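Wednesday, late

Got up at 5:40 and the house was already stuffy. Opened the back windows before coffee. The gauge on the porch showed nothing again, so that's the whole month so far without rain. The lower beds have cracks I can put a finger into.

Water bill came. 2,085 gallons over last month, nearly all of it the tomatoes and the new hedge. I don't want to lose the hedge after paying for it, but I could let the tomatoes go. They're mostly done. The ones along the fence split last week and the paste kind have black bottoms. I picked what was usable and made two pots of sauce, which took until noon. Eleven jars. One didn't seal and went in the fridge.

After lunch I drove to Sturness for lids and canning salt. The hardware store had wide-mouth only. Went across to Viklund's and they had regular, but the price is up again. Bought 2 boxes anyway. The road by the reservoir is down to one lane while they fix the culvert and I sat there long enough to turn the engine off. You can see the old fence posts standing out in the mud on the far side now. I remember them from the last dry year, when they were farther out than this.

Talked to my sister on the phone from the parking lot. She wants to know about Thanksgiving already. I said I'd host if she brings the pies and someone else does the turkey. She said that isn't hosting. We left it there.

Back home by three. Too hot to dig, so I worked on the seed order. I do this every September and every year I say I'll order less. The Stostimar catalog has dropped the flat Dutch cabbage I like and put in two hybrids I have no use for. They still have the long pickling cucumber. Beans I saved myself, three kinds, and they're drying on the screens in the garage. Garlic has to be in the ground by the end of October, and I'm trying the Irkovis this time, a hardneck that is supposed to keep until spring. I asked for 100 cloves' worth, and they sell it by the head, so I had to guess at how many that comes to.

Drew up the beds for next year on graph paper. Squash moves to where the corn was. Corn moves up by the shed, if I grow it at all. The raccoons took almost all of it this year in a single night and I'm not going to stand out there with a flashlight again. Onions stay put even though they shouldn't.
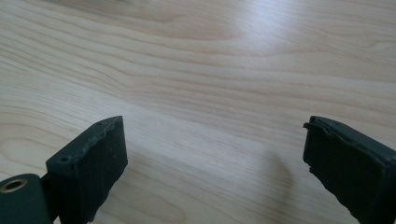

My sister called back around supper and said I should skip the corn and put the whole plot in potatoes, that they don't need half the fussing and the raccoons never touched hers. She may be right about the raccoons. Her soil is sandy, though, and mine holds water when there is any, and the last potatoes I grew here had scab on every one. I told her I'd think about a single row.

Sauce over noodles for supper. Needs more salt. I'll fix that in the next batch.

Watered the hedge at seven with the soaker hose and left it on an hour. Moved the hose twice. The third plant from the gate is dropping leaves and I scratched the bark to check. Still green under there.

Tomorrow: shell the beans, call about the bill, return the library books. Pull the fence tomatoes if it's cool enough before nine. Check the jars again before they go down to the basement.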